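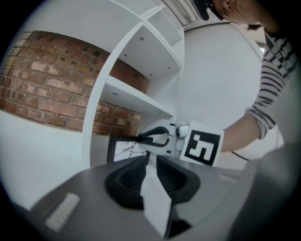 Does starting a comic again at number one bring in new readers?

For the one title we studied, it sold more copies for a short while and brought in very few readers who weren't already buying it.

Relaunching Planent: what a new number one did at one shop

Project report by Ga-eun Ahn, Danylo Hrynyshyn and Anwara Barua
Supervisor: Khrystyna Maksymiv

1. Why we picked this

Planent is a monthly science fiction comic from Mustevon. It ran for years with continuous numbering, then stopped, skipped a month and came back in January with a new number one, a new logo and the same writer. The back page of the new first issue said it was "the perfect place to jump on". Two of us had been reading it already and didn't think it was a perfect place for anything, as the story picked up in the middle of a court case from the old run.

Publishers say this sort of thing a lot. A first issue is supposed to be friendly to people who find a big number on the cover off-putting. We wanted to know if anyone could show us this happening in a real shop. Anwara thought it probably did happen and that we were being grumpy. She has asked for that to be recorded.

2. The shop and the records

Miettinen is the only comic shop in Lillarthorpe. It has one long wall of new issues and a back room full of boxes, and it keeps a paper sales book as well as the till records. Lev Hrytsenko, who does the ordering, let us copy out the lines for Planent as long as we did it at the counter and kept out of the way after school let out.

We took the last twelve issues of the old run and the first twelve of the new one. For each issue we wrote down how many copies were sold over the counter, how many went to standing orders, and which cover they had. The standing order list covers all titles and had 128 people on it when we started. We didn't copy names. Lev matched the standing orders for us and read out "same" or "different" while Danylo made the marks.

We also left a slip of paper inside every copy of the ninth new issue, asking three things: when did you start reading Planent, what made you start, and do you care about the number on the cover. Slips could be dropped in a box by the till. We got nearly 30 back. Some were joke answers and we left those out, though one of them was a very good drawing of the ship.

3. What the sales book says

The twelve old issues sold 1194 copies in total. The twelve new ones sold 1354. If you stop there, the relaunch worked, and that is where the interview in Mustevon's own newsletter does stop.

The trouble starts when you look at single issues. The new number one sold far more than any issue of either run. It also came with five different covers, where the old issues had one each. By the fourth issue sales were back to the old level, and from the seventh they were a little under it. Take the first issue out of both runs and the new run is behind.

So the whole gain sits in one month. We then tried to work out who bought that issue. The standing orders helped. Several regulars had asked for every cover, and one person took two full sets. These are people who were already buying Planent every month. They count as extra copies and they don't count as extra readers, and the total can't tell you which is which.

Over the counter sales are harder. Nothing in the book says who a customer is. There was a bump in counter sales for the first issue and a smaller one for the second, which fits with some new people trying it. It fits just as well with old readers coming back for another cover. Anwara argued that at least a few must have been new, and we agree that a few probably were. Our point is only that the book can't show it.

4. What the slips say

Most people who filled in a slip had started during the old run. A handful had started with the new number one or after it. When asked what made them start, the newer readers mostly wrote that a friend or a brother had lent them a copy. One wrote "cover". One wrote that they had started with the new number one, got confused by the court case, and gone back to read the collected books from the beginning, which is a fair bit of work for a perfect place to jump on.

On whether they cared about the number, most said they didn't. Some long-time readers said they did care and that they disliked the change, as their boxes at home now have two issues with a 1 on them and the run is hard to keep in order. Danylo sorts his by colour of spine and has no sympathy.

We should be careful here. People who fill in a slip of paper inside a comic are likely to be keen readers. Someone who tried the first issue and wandered off by the third would never have seen it. If the relaunch drew in lots of people who left again, our slips would miss every one of them. We put the slips in the ninth issue because that was the issue on sale when the project was approved, and if we did it again we would want them in the first.

5. Things that could explain the bump

Covers. Five covers against one is a big difference, and we think it is the main cause. We can't prove this with one title. We looked for another comic at Miettinen that had been renumbered without extra covers and couldn't find a single one, which may say something about what publishers think does the selling.

The gap month. There was no Planent in December. People who had saved a month's money might have spent it on the next issue. We doubt this mattered much, but it costs nothing to mention.

Shelf position. Lev put the new number one at eye level by the door for two weeks. The old run had been on the bottom row near the heater for as long as Ga-eun can remember. He said he would have done the same for any first issue. That means part of the effect comes from how a shop treats a number one, and a shop could treat issue 57 that way if it felt like it. Whether it would sell is something we'd like to see tested.

The story. The writing got better around the second issue of the new run, in the opinion of all three of us. Sales went down all the same.

6. What we can and can't claim

We looked at one comic in one shop in one town. Lillarthorpe is small and people here may buy comics differently from people in a city with six shops. We have no figures for digital copies, which could be where all the new readers went. Mustevon didn't answer our two emails.

What we do feel safe saying is that a higher total for a relaunch isn't evidence of new readers. The two things get mixed up in nearly everything we read while preparing this, including a couple of articles that quoted the total and then used the word "readers" in the next sentence. Anyone making the claim should be asked how many covers there were and what the fourth issue sold.

Anwara still thinks relaunches do some good, mainly because they give shops something to make a fuss about. Danylo thinks they are a way of selling the same person the same comic five times. Ga-eun wanted to write that the truth is in between and was outvoted.

7. Changes after marking

Khrystyna Maksymiv asked us to explain why we compared twelve issues with twelve when the months don't line up. The old run's twelve go from December back to the one before, but the December issue never came out, so they start a month earlier than they should and include a summer when the shop closed for a week. We checked that week. It falls between two issues and both sold normally, so we have left the totals as they were.

She also asked for the tally sheets. They are in the blue folder with the slips, apart from the drawing of the ship, which Lev has put up behind the till.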